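Home / Kitchen and Table / Cleaning / Chou Table Soap

Chou Table Soap, unscented
£11.00 per tub
In stock
Add to basket | Add to wish list | Ask us something

A plain white paste soap for pale tabletops, desks and worktops. It lifts tea rings, pencil, the grey bloom that builds up where people rest their forearms, and most of what children do. It comes in a squat tub with a screw lid and smells of very little.

We took on Chou because we sell tables, and people who buy pale tables from us tend to write again within the month. They are always polite. They ask if the finish is meant to do that, and they enclose a photograph of a mark. For years we told them to use a damp cloth, and for years they told us, still politely, that they had tried a damp cloth. The soap is made by a small firm in Cotport that used to make something much fiercer for boat decks and was persuaded to calm down.

What it does

Chou is a very mild abrasive held in soap. The abrasive part is fine enough that you can rub it between your fingers and feel next to nothing. It loosens dirt sitting on a matte surface, down in the texture where a cloth slides straight over the top. Matte finishes are lovely to look at and they hold on to grime like a grudge. Gloss finishes wipe clean in a second and show you every fingerprint instead, so please don't feel you chose badly. There wasn't a good choice.

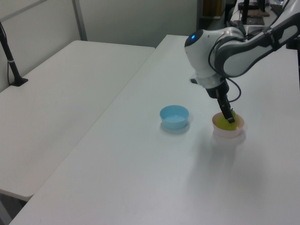 White tables side by side, with the usual faint scuffs.

It will take off:
Tea, coffee and most squash
Pencil, and ballpoint if you get there the same day
Rubber marks from chair feet and the bottoms of lamps
Newsprint
Grease, including the sort you can only see from the doorway
Beetroot, on the second go

It won't take off:
Permanent marker
Scratches (a scratch is a place where there used to be table)
Scorch marks
Turmeric, from anything, ever

How to use it

Wet a cloth and wring it out well. Take up a bit of paste the size of a hazelnut. Work it over the mark in small circles with no more pressure than you'd use on a pair of glasses, then leave it alone for two minutes. This is the part people skip. Wipe it away with a clean damp cloth, rinse the cloth, and wipe again. Dry with a tea towel.

A whole six-seater table takes 10 minutes if you do it properly and rather longer if you stop to look at it from different angles. Do the whole top from time to time, even if only one patch bothers you. We have had several messages from customers who cleaned a single ring and were left with a bright round spot showing them what colour the rest of the table had once been. The soap was working as intended. We did feel for them.

If you have tables pushed together, pull them apart before you start. The join collects crumbs, and crumbs plus paste makes a kind of mortar. An old toothbrush gets along the edges nicely. We also sell the Kenton edge brush, which does the same job as an old toothbrush and has a beech handle. We can't in good conscience say more for it than that, but it's a handsome thing and people give it as a present.

Fruit, bowls and other causes

Most of the marks we get asked about are rings, and most people assume they come from mugs. A fair number come from the fruit bowl. A bowl with an unglazed foot will drag a grey line behind it every time it's shoved along to make room for dinner, and a bit of juice dried underneath gives you the full circle.
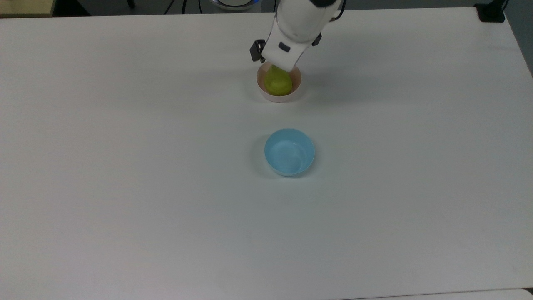
Pears are the worst offenders in our house. They sit there like stones for a week, go ripe overnight, and start leaking on the one day everyone is out. Bananas leave a brown freckle that looks dreadful and comes off straight away. Lemons are acid, so wipe up after them promptly, especially on oiled wood or any sort of stone.

A circle of felt on the foot of the bowl prevents nearly all of this. We mention it even though it costs next to nothing and we don't sell it.

Surfaces

Fine on: matte and satin laminate, painted wood, powder-coated metal, solid surface worktops, glazed tiles, enamel.
Try a hidden corner first: lacquer, older painted furniture, anything you inherited.
Please don't: high gloss, mirrors, phone screens, polished marble, oiled or waxed wood, the car.

Details

Made in: Cotport
Stocked and sent out by: Etia
Colour: white
Scent: none added
Average life of a tub: 46 full table cleans, according to the maker, who evidently has smaller tables than we do
Storage: lid on, out of the sun. If it dries out, stir in a teaspoon of warm water and leave it overnight.

Delivery and returns

Orders of 2 tubs or more go post free. A single tub travels as a small parcel and the cost is shown at the checkout. Unopened tubs can come back to us within the usual period. We'll also take back an opened one if it hasn't suited your table, provided you tell us what the table is made of, so that we can add it to the lists above. The line about the car got there in this way.

The maker shuts for most of November and we generally run out before they reopen, so order early if you've got a houseful coming at Christmas.

Price and stock checked May 15, 2026.

Also in this section: Kenton edge brush | Cotton cloths, pack of four | Chair feet, felt | Chou Table Soap, large tub (out of stock)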